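Clirside Cycle Notes

Home | Rides | Workshop | Routes | Contact

Reading time: 3 minutes

Workshop tips: looking after a bike that lives on gravel

Most of these come from the bench at the Hamel workshop, where the club keeps two stands and a parts washer. None of them need special tools.

Washing

Rinse the bike the same day if you can. Dried clay holds on to paint and gets into the cable ends. Use a garden hose on low pressure and keep it away from the hubs, headset and bottom bracket. A bucket of warm water with dish soap does the rest. Start at the bars and work down, and do the drivetrain last with a separate brush.

Bounce the bike gently on its tires when you finish. Water sits in the frame and in the rim cavities. If your frame has a drain hole under the bottom bracket, poke it clear with a toothpick.

Chain

Wipe the chain with a dry rag before you oil it. One drop per roller, on the inside of the lower run, then turn the cranks backward for a minute and wipe off everything you can see. Oil on the outside plates only picks up dust.

On the dry limestone roads near Isex, wax lasts longer between cleanings. On the wet side of the hill it washes off in one ride, and I go back to oil from the first fall rain until May. Strip the chain fully when you change from one to the other.

Tires

Check the tread for small stones after every ride on fresh gravel. Pick them out with a dull pick, never a knife. Top up the sealant in spring and again in midsummer. If you shake the wheel next to your ear and hear nothing, it has dried out.

Tubeless valves clog. Take the core out with the valve at the top of the wheel and the tire flat, and clean it with a rag. Replace it if the rubber is torn – cores are cheap.

Bolts

Gravel shakes things loose. Go over the bottle cage bolts, rack bolts and cleat bolts every 14 days in season. The stem and seatpost clamps should be done with a torque wrench, to the number printed on the part. A dab of grease on the cage bolts keeps them from seizing in the frame.

Brakes

Look at the pads whenever a wheel is out. Grit from one wet ride like the Ruko loop can take a surprising amount off them. Wipe rotors with isopropyl alcohol and a clean paper towel, and keep chain spray well away. If a pad gets oil on it, replace it.

Small parts

Put bolts and washers in a lidded box as they come off, in the order they came off. Keep spare valve cores, quick links and cleat bolts together so they can go in the car on race morning.
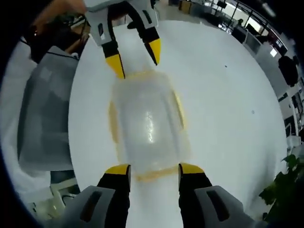
How much sealant should I add to a gravel tire that has dried out?

Peel out the dry skin first, then put in the full amount listed on the bottle for your tire width. A top-up dose is only enough when there is still liquid inside.

Contact the workshop | © Clirside Cycle Notes | Back to top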